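Where the Sofas Go in January

Josefien Schouten gets to the Neltley depot at twenty to six, before the heating has done much, and reads the overnight list standing up. In January the list is long. People buy furniture in the holiday sales, wait for it to arrive, and find that the sofa won't go around the turn in the stairs.

Schouten has run returns for Willitz, a mid-sized online furniture seller, for nine years. She started there on the phones. "You'd hear the drill in the background," she says. "They'd call with one leg on."

Last January her depot took in 802 items. In June it took in 132. The building is the same size all year, so for a few weeks each winter the back corridor fills up with bed slats and the staff eat lunch in the van.

Most of what comes back is fine. Bookcases are sent back for being the wrong white. Dining chairs come in sets of six with one chair unwrapped. The trouble is the cost of finding that out, as each piece has to be opened, checked, and packed again by hand. Schouten gives her team 11 minutes for a flat-pack item. A sofa gets as long as it needs. 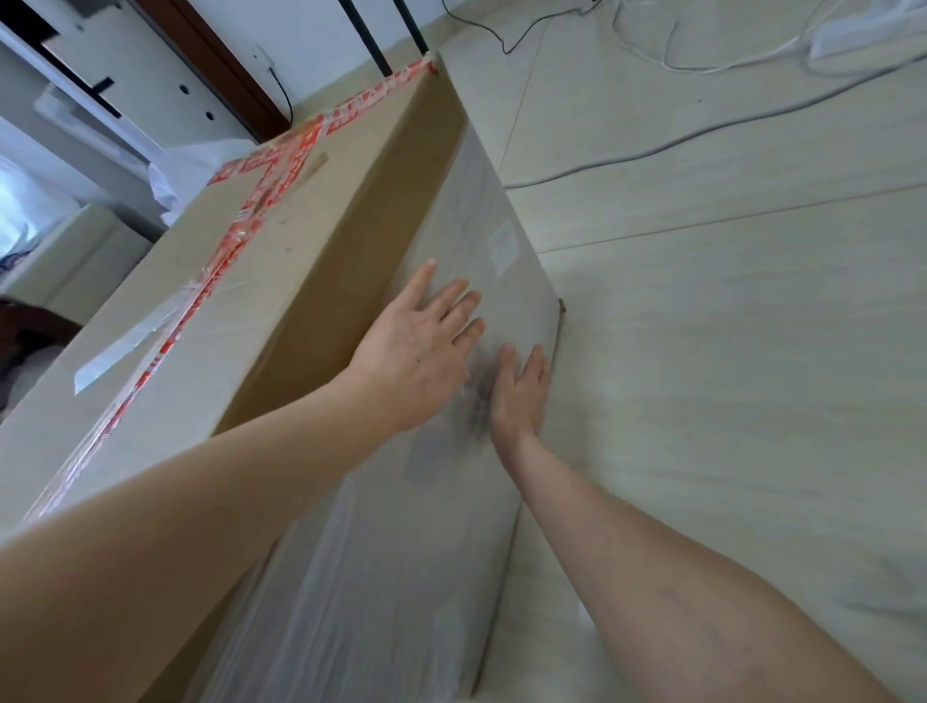
4 min read

Packing is where the money goes. Customers rarely keep the original materials, and the depot buys new film, corner guards and tape by the pallet. A box that has made the trip twice usually can't make it a third time, and Schouten's rule is that a soft corner means a new box, even if everything else looks good.

What passes inspection goes back on sale at full price if it was never opened. Opened items are sold through Drosine, an outlet site that takes mixed loads from several sellers and lists them one at a time. What Drosine won't take goes to Makhubela, a repair shop two streets away, where tabletops are sanded and drawers get new runners. The shop pays by weight — a fact that still annoys Schouten, who thinks a good oak table ought to count for more than a wet mattress.

She would like customers to measure more. Willitz put a door-width guide on its product pages two years ago, and sofa returns dropped a little that spring and then crept back up. The company now charges $125 to collect anything that needs two people. Complaints went up in the first month. Returns of large items went down, and have stayed down.

By two in the afternoon the second truck is in. It has a wardrobe, three lamps, and a crib that was sent back unopened with a thank-you card taped to it. Schouten puts the card on the office wall with the others and writes the crib up for resale.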